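Simulated home cell: camera mount keeps drifting, how do you look after yours?

Forum: Mobile Manipulation > Simulation and Setup
14 replies shown on one page, oldest first

plonau_ingrid
Hi all, first real thread from me. I've been setting up a simulated apartment cell for our mobile arm (we call the whole setup Plonau) and I'm having a ridiculous amount of fun with it! Blue-gray walls, wood floor, a tiled room, a little white side table for the robot to drive up to. The arm itself is behaving beautifully. My trouble is the wrist camera. After a long batch of resets the view ends up tilted a little further than where I parked it, and by episode 800 it's enough that the grasp checker starts complaining.

What I do now: home the arm, load the saved camera pose, grab one view in each room, compare with the set I saved in May. It works but it's slow and I'm doing it by eye. Here's one from this morning's check.
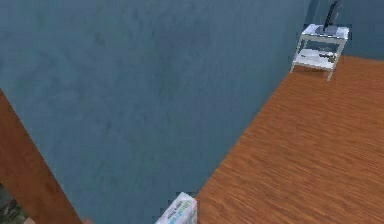 The side table is my favorite landmark because the legs are thin and the shelf has a nice straight rim, so a degree or two of roll shows up right away. I'd love to hear what the rest of you line up on. Also, do you re-home between every episode or only between batches?

Ingrid

tiburcio_c
Welcome! Between every episode, always. It costs next to nothing in sim. My guess is you have a joint offset being added at reset instead of set. Look for a += where there should be an =. Had exactly that one on the Tapia cell and it took me two evenings to find.

mitiku.mamo
Agree with Tiburcio on the offset, disagree on homing every time. If you re-home constantly you hide the drift, and then it bites you on the real arm where homing takes a while. Let it run 10 episodes, log the wrist joint, then home. The log will tell you if it creeps in steps or all at once.

tiburcio_c
But she isn't debugging a real arm, she's trying to get clean episodes out. Hiding it is fine by me until there's time to fix it properly.

mitiku.mamo
Fine by you :) I've inherited three cells that were "fine until there's time."

plonau_ingrid
Ha, both fair. I'll log it tonight. Mitiku, do you log the commanded value or the measured one?

mitiku.mamo
Both, same line, same timestamp. The gap between them is the interesting part.

yesenia_b
Ooh, I love this kind of thread. Ingrid, if you want something better than a table leg, use the tile! You said you have a tiled room. Grout lines are a free calibration grid. On our Getavance setup we park the base at a fixed spot, point the wrist camera at the corner, fit lines to the grout and read off the roll. The whole thing is a short script and it runs before every batch. The only catch is that far tiles can go mushy if your texture filtering is low, so fit on the crisp rows and throw the others out.

plonau_ingrid
Yesenia, that is brilliant and I feel silly for driving past it every single day. I just parked the base by the mosaic and tried.

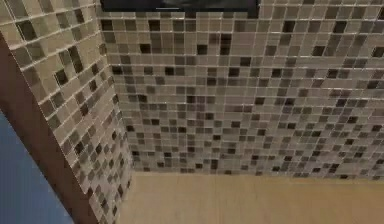

I got a line fit on my second attempt! First attempt used the whole view and the softer rows low down on the back wall pulled the answer off, just like you warned. Restricting it to the upper rows settled it. I'm keeping the back wall and the left wall as separate fits for now - the slant on the left one confused my script when I mixed them.

isauro_v
Jumping in with a grumpy note. A random mosaic is a poor target. The dark tiles are scattered, and an edge finder will happily lock onto the side of a dark square when you wanted the grout. I'd drop a plain checkerboard into the world, check the camera, then remove it. Boring, but you know what you're fitting.

yesenia_b
Isauro, the edge of a dark square is parallel to the grout, so for roll it hardly matters. For position I'd agree with you.

isauro_v
For roll, okay. I'd still want the board for the full pose.

plonau_ingrid
I'll do both, tile for the quick check and a board once a week. Update on the log, too: the wrist joint creeps in steps, one small step per reset, starting from the very first one. Measured follows commanded perfectly, so the arm is only doing what it's told. Tiburcio, I owe you a coffee. The offset is in our reset file, line 727, and yes, it's a +=.

tiburcio_c
I'll take it black. Clear the saved pose before you rerun, or you'll load the old tilt straight back in. Trasia's loader keeps a cached copy next to the config, so delete that one as well.

plonau_ingrid
Cache deleted, pose saved again, 37 episodes in and the roll number hasn't moved. I'm leaving it on the full batch overnight and will post the script once I've cleaned up the variable names.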